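## 4. Comparison of Gripper Fingers and Arm Controllers

This section reports the second part of the study, in which two finger designs and two control methods were compared on the same pair of arms. The first part, covered in Section 3, dealt only with camera placement. The fixed camera and the head camera were both kept for the work described here, and their settings were frozen on Jun 5, 2024, before any of the counted trials were run.

### 4.1 Hardware and Workspace

Both arms are mounted along the rear edge of a white table, behind a brown mat that serves as the shared working area. Each arm carries a black two-finger gripper. The objects for the mixed handling task are a piece of blue cloth, a pink tray, and two wooden sticks with a white holder.

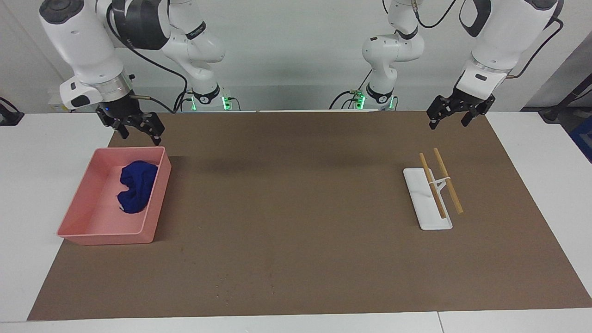
**Figure 4.** Fixed-camera view of the two-arm cell, with the cloth in the tray at left and the sticks on their stand at right.

Two sets of fingers were tested. The Pisell set is flat and stiff, with a thin rubber face. The Nasari set has a softer pad and a slight inward curve at the tip. Both sets were fitted to the same gripper bodies, and the closing force was limited in software to the same value. The finger change was made by one member of the laboratory, Aatos Riihimäki, who also repeated the zero-point check after each change.

Two controllers were used. The Edwards controller follows a position path and stops when the measured force passes a fixed limit. The Mamine controller treats each arm as a spring and damper and lets the tool give way on contact. Neither controller was tuned separately for the two finger sets. We judged that separate tuning would make the results hard to compare, although it probably placed the Nasari fingers at some disadvantage in the stick task.

### 4.2 Procedure

A total of 3,892 grasp attempts were recorded. Of these, 1,991 used the Pisell fingers and the remainder used the Nasari fingers. The order of the finger sets was changed between sessions, and the order of the controllers was changed within each session. An attempt was counted as a success if the object was lifted clear of its support and held for three seconds. Attempts that ended in an emergency stop were counted as failures unless the stop came from a network fault, in which case they were removed before the totals above were taken.

The cloth was dropped from a fixed height before each cloth attempt, so that its folds differed from one attempt to the next. Stick attempts began from either the holder or the mat. For attempts with both arms active, the controller received one target for each arm and a shared time limit. No limit was set on which arm should make contact first.

### 4.3 Contact and Cable Effects

Contact with soft objects was the main source of difference between the controllers. Under position control, the fingers often reached the surface of the mat before the force limit was passed, and the cloth was then pushed along the mat and could not be pinched. The spring-type controller allowed the tips to settle into the folds. This behavior was seen with both finger sets but was more common with the stiffer one.
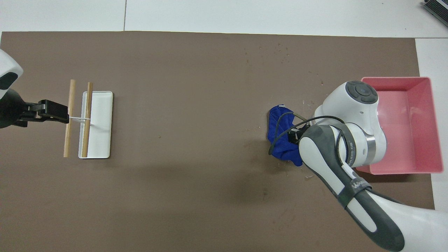 **Figure 5.** Head-camera view of the same cell, with both arms over the mat.

Cable routing was not a variable in the original plan. It was added to the review form after 151 attempts had been marked by the operators as "other contact." On the arm at the right of Figure 5, a black cable loops around the gripper area, and part of it lies across the blue cloth that the gripper is pressed into. Contact of this kind can add a small load at the wrist that the controller reads as grasp force. It can also hide part of the cloth from the head camera. We therefore reviewed the recordings of all attempts on the cloth and marked each one in which the cable touched the object. In total, 192 attempts were marked, and these are reported separately in Table 3.

Removing the marked attempts did not change the ranking of the four combinations. It did reduce the gap between the two controllers when the Pisell fingers were fitted, which suggests that early stops under position control were caused in part by the cable. A shorter cable with a clip at the wrist was installed in October, after the trials had closed, and no data from that arrangement are included in this paper.

### 4.4 Limits of the Comparison

The comparison covers one cloth and one type of stick. Finger wear was checked by eye only. The rubber face of the Pisell set was replaced once during the trials, and results from before and after the replacement were pooled. The force limit was chosen for the cloth task and was kept for the sticks, where a higher value might have been suitable. The effect of that choice is examined in Section 5, together with the timing data for the attempts in which both arms were active.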